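Sorting Blocks Into Two Baskets: Final Report
Project group 3, Lorcombe lab course
Submitted 8/6/24

1. What we wanted to know

Can one small arm learn to put colored blocks into baskets from recorded demos only, no hand-written grasp code. And second, does a wrist camera help or is the fixed camera enough. The second question ended up being most of the project.

Our plan in November was bigger (bins, cloth, a drawer). Dropped all that. Blocks and baskets, that's it.

2. Setup

White table, white wall behind. Two brown woven baskets, same style. Blocks in red and blue. One fixed camera looking at the workspace and one small camera up at the gripper. We call the control software Horkow in the rest of the report because that's what the repo is called. The training code is Kimance, which an earlier group wrote and we mostly left alone exept for the image loader.

Baskets were not fixed down. We thought about taping them and decided no, a bit of drift between runs should make the policy less brittle. Made our logs messier too.

3. Recording demos

141 demos recorded by hand with the leader arm. Each one is pick a block, carry it, let go over a basket, back off. Start positions were picked by whoever was driving, so not truly random, see section 6.

Both cameras saved at the same rate. First batch had a clock offset between the two and we had to line them up again by looking for the moment the gripper closes. Slow. Do this check on day one if you repeat the project.

Threw out some demos: block dropped outside, driver bumped the rim, one where the file just stops. 77 left for training after cleaning, plus a held-out set we never trained on.

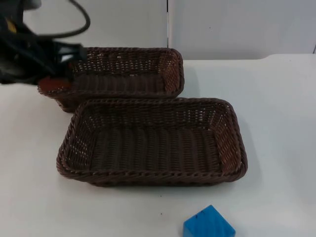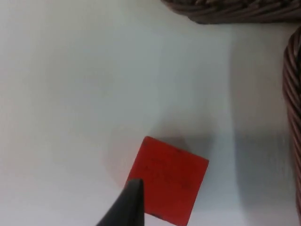
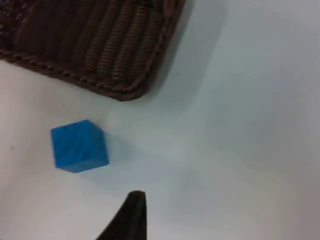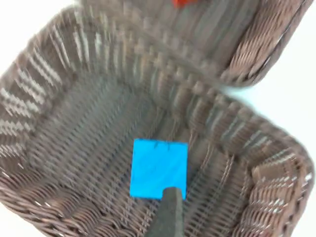 Fig. 2. Woven baskets and colored blocks on the white table. First picture is the fixed camera, the other three are the wrist camera.

4. Training

Two policies, same network, same number of steps:

Policy A: fixed camera only
Policy B: fixed camera + wrist camera

Images shrunk before training, joint positions added as extra input. Nothing fancy. One run of B crashed overnight (disk full) and was restarted from the last checkpoint, we don't think it matters but noting it.

We also tried wrist camera only, for one afternoon. It would lose the block as soon as the arm swung away and then just wander. Not tested properly so no number for it.

5. Results

50 trials per policy. Success = block ends up inside a basket, no help from us.

Policy A: 44 percent
Policy B: 72 percent

So the wrist view helped a lot, at least on our table. Where A fails is mostly the grasp. It comes down next to the block, closes on nothing, and then carries nothing over to the basket like everything is fine. B does this much less. With the wrist camera the fingertip is in view close to the block, so the last bit of the approach has something to go on. That's our reading of it, we did not run a test that proves it.

B's failures are different. Mostly at the basket end: lets go too early and the block hits the rim, or the finger drags on the weave when backing off. When a block lands in the basket but leans on the wall we counted it as success. Argued about this. Kept it.

Color made no clear difference for either policy. We expected red to be harder against brown but the counts were to close to say anything.

6. Problems / what we'd change

- Start positions. Should be drawn from a list. Ours bunch up near the middle of the table because that's easy to reach.
- Shadows. Arm and baskets both throw soft shadows on the white surface and lighting changed between sessions. We never logged it. Bad.
- Basket drift, see above. Fine for training, not fine for comparing trials. Reset to marks between trials next time.
- Motion blur in the fixed camera when the arm moves fast. Shorter exposure would help, needs more light.
- Fixed camera has the arm in the way of some positions. A second fixed view from the other side was on the list, no time.
- Success rate is one number and hides the two kinds of failure. Grasp and place should be scored separately. We did it from video afterwards for some trials only, so not reported.

7. Compared to last year

The Ogura report (same course, last year) used a tray with a flat edge and got fewer place failures than us, but they only had one block color and a fixed start. Hard to compare directly. Their grasp section is worth reading before you start, ours is based on it.

8. Files

Cleaned demos, both checkpoints and the trial sheets are in the course folder under Lorcombe / group 3. The raw first batch is there too but the timestamps in it are still the wrong ones, use the aligned copy.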